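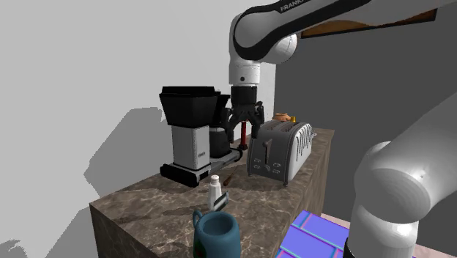 Finding out why a simulated pick fails when the log says it passed

Applies to: single arm, two-finger gripper, kitchen counter scenes
Written by Tadeo Retamal, with corrections from Javiera Acuña

We ran 66 pick attempts on the shaker in the Cellwood kitchen, and the task checker passed almost all of them. Then Joaquín Ulloa played back the failures and the passes side by side and couldn't tell which were which. In 31 of the passes the shaker slid out of the fingers a moment after the checker had stopped looking. If your success rate jumped overnight and you didn't change the policy, I'd suspect the same fault before celebrating.

What you need

A saved run with joint states, contact forces and object poses. A viewer that can step one physics tick at a time. Patience. The Cetasside replay tool will do, although its default setting skips ticks to keep playback smooth, and the skipped ones are usually where the trouble is. Turn that off first.

Step 1. Read the checker before you read the results

Open the success condition and write down in plain words what it tests. Ours tested whether both fingers reported contact and the object was above its starting height. It said nothing about how long. One tick was enough. A shaker squirting upward out of a bad pinch meets that condition very nicely.

Step 2. Replay from the wrist

The wide view is fine for catching a collision with an appliance. I don't trust it for a grasp. From the side, an object in front of a fingertip and an object between two fingertips can look identical.

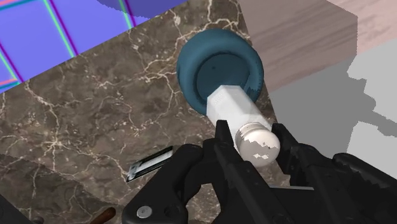

Contact reports deserve even less trust than the wide view. Ours came from the collision shapes, and those are simplified, so what you see drawn and what the solver is pushing on are two different objects. The shaker is the worst case on this counter: it has flat facets along the body and a rounded cap, and from the wrist the cap sits in the gap between the fingertips and hides part of the body behind it. You can't judge from that view alone whether a finger will land on a facet or ride up the collar. Turn on the collision overlay and look again. Our cap had been wrapped in a single convex shape wider than the drawn one, and the fingers were "touching" it early.

Step 3. Plot force against time

Plot both fingers on one chart. A real hold gives two lines that rise together and stay up. Ours gave a spike on one side, nothing on the other for several ticks, then a spike on both. Benjamín Cabral argued for a while that this was solver noise. We raised the contact iterations and the spikes stayed exactly where they were, so no.

Step 4. Fix the shape, then the checker

Do them in that order and rerun in between. If you do both at once you won't know which one helped. Rebuild the collision shape in separate pieces for body, collar and cap. Then require contact and height to hold for 26 ticks in a row. I can't defend that number very well. It was the shortest that rejected every slip we had found by eye.

Step 5. Rerun everything you already reported

This is the step people skip. We had some 3760 older attempts scored with the old checker, and Catalina Maldonado rescored the lot over a Saturday. The mug and the bowl barely moved. The shaker numbers fell hard and two charts had to be pulled.

What this won't catch

A longer hold still says nothing about grip on a real arm. The friction values in our scene came with the Fuentealba asset pack and I have never seen a source for them. If someone shows you a simulated success rate for small glossy objects, ask what friction they used and who measured it. I'd also keep force limits on the real controller low for the first hardware runs, whatever the simulator says.

Known problem: in Brerneo scenes the replay drops the first tick after a reset. Start your plots at the second one.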